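# About us

Ramemora is a small research group working on how robots learn to use their hands. Mostly cloth. Some paper, some string, a bit of cutlery, but mostly cloth, and that's what people ring us about.

We started inside Cuypers, in the sorting and packing side, where the question was simple enough: why can a machine lift an engine block and not a tea towel? Cor Maes got tired of asking it in meetings and asked for a desk and a budget. Got the desk. The budget came the October after.

Page needs a proper rewrite, we know. Last touched 2026-09-28, between two deadlines.

## What we work on

Short version: we record people handling ordinary things, then train a robot hand on what they did. Not a new idea. Plenty of groups do it. Our bit is the part in between, getting from a human hand to a robot hand without losing what mattered on the way.

A person picking up a napkin does an awful lot before the napkin moves. Slides a fingertip under. Pinches, lets go, pinches again a bit further along. On ordinary video most of that is gone, the fingers are in the way of each other. So we measure at the hand instead. The wearer puts on a glove device, rigid segments along the fingers, and a printed marker cube goes on the side so a camera can tell where the hand is and which way it's turned. Finger motion from one, position from the other. Then the two get lined up in time, which took us far longer than building the thing.

We call the method Rarno. No, it doesn't stand for anything.
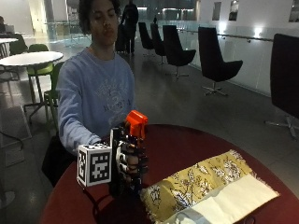 Cloth is a good test because it doesn't stay put. A cup has one shape. A folded cloth has as many as you like, and lay one on top of another and the robot has to decide where one stops and the next begins. Patterned on plain, plain on patterned, fringes, thin edges. All of it throws the vision off in different ways and we want all of it in the recordings.

We also record outside the lab whenever we can. Other people's furniture, bad light, reflections off the floor, somebody walking past. Early on everything was done on one grey bench under one lamp and the policies we trained were lovely on that bench and hopeless anywhere else. Moving to a different room broke them. Moving the *lamp* broke them, once.

## The result we get asked about

Last year's main finding, in plain words: variety beat quantity. We trained 2 versions of the same policy, same network, same number of demonstrations. One learned from recordings made in a single room, the other from recordings spread over 5 places. On cloths neither had seen before, the second one did clearly better at the first grasp, the moment where most attempts go wrong.

It did no better at the fold afterwards. We don't know why yet. Cor thinks the fold depends more on touch and our glove doesn't measure touch, only movement. Others here think we just don't have enough long demonstrations. Both could be right, we're testing the touch idea first as its cheaper.

Things that didn't work, so you needn't try them:

- Smoothing the finger data heavily before training. Looks nicer on a plot, kills the little corrections.
- Asking wearers to go slowly. They go slowly and also oddly.
- Copying the human fingers joint for joint onto the robot. Different hand, different lengths. We match the fingertips now and let the rest sort itself out.

## Who's here

Cor Maes runs the group and still does a fair share of the glove repairs. Besides Cor there are 3 of us full time, on hardware, on learning, and on recording (booking rooms, fitting the glove, checking files the same day so we don't find out a week later that a cable was out). Students come and go through the year.

No sales team. If you write to us you get one of us, sometimes after a delay.

## Who we work with

Cuypers still lets us use their floor for trials and lends us the odd pallet of textiles. Uvmont, our other partner, is a laundry and linen firm. They are after a robot that can pull one item off a mixed pile, reliably, all shift. We're not there. They know we're not there and have stuck with us, for which thanks.

## Working with us

We're after places to record in: canteens, foyers, libraries, anywhere with a table and a socket. A session takes 2 hours including setting up and we leave things as we found them. We're also happy to talk to other groups about file formats and marker calibraton, the dull stuff, since it's where most of everyones time goes.

Student projects for next year are listed on the projects page. If the one you want is taken, write anyway.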